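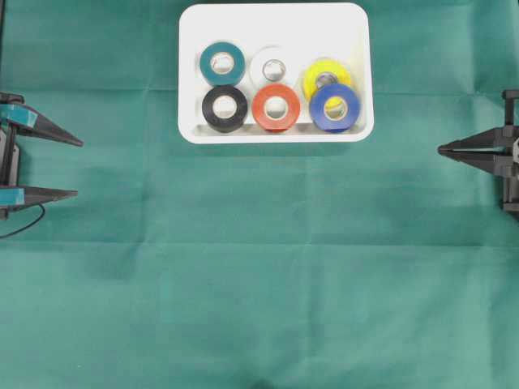

4.3 Recording the tape-sorting episodes

1. Lay the cloth and put the tray near the far side, between the two arms. Fold creases are fine. The policy has seen worse.

2. Place the rolls flat in the tray, hollow core up. One may lean on its neighbor, as the blue does on the yellow. Clyde Ridgeway's overlap ablation depends on such bad manners.

3. Park both grippers outside the tray and press Record in Flistura.

4. Record 8 episodes, then reshuffle the colors.

Note: White tape in a white tray is deliberate. Please stop filing tickets about it.

Caution: Check the cable at the left gripper before each run. It has opinions – mostly about being pulled.

5. Stop at 500 episodes per operator. The May set reached 1,288 with two operators, and Bit-na Ha had to throw out every one recorded after lunch.

6. Upload to Drarberg. If the upload hangs, see 4.5.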